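Folding trousers on a woven mat

27/07/2018

The spare bed has become the folding surface. The ironing board was too narrow, and the kitchen bench puts everything at the wrong height for my back. I timed a full load on each. The bed won, with a fold rate I can live with and fewer piles on the floor.

The method is fixed now. Dark clothes first, stacked at the head end. Trousers next, laid lengthwise, one leg over the other, then folded in thirds from the hem. Shelf depth in the Bastier wardrobe sets the final size, so anything over 81 mm high has to be split into two stacks.
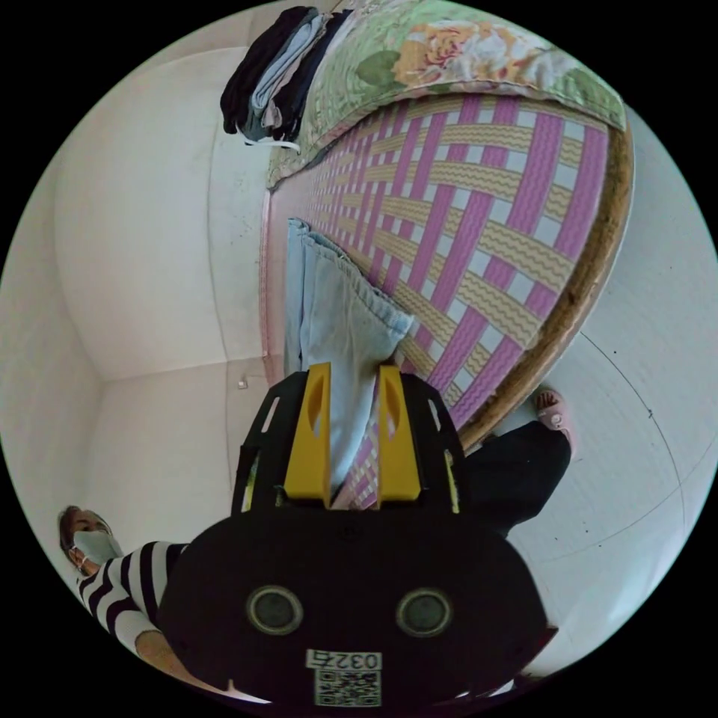 Hems are the weak point of the thirds fold. A stitched hem gives a straight reference line -- you square it up and the rest follows. A frayed one, like the hem on the light blue pair, has no true edge, so I line up the side seams instead. The pink and yellow weave of the mat helps too, as the bands give me something to sight along.

Still to test: rolling. I tried it in November with 5 pairs and the rolls came loose on the shelf. Towels go in the Dreson tub for now.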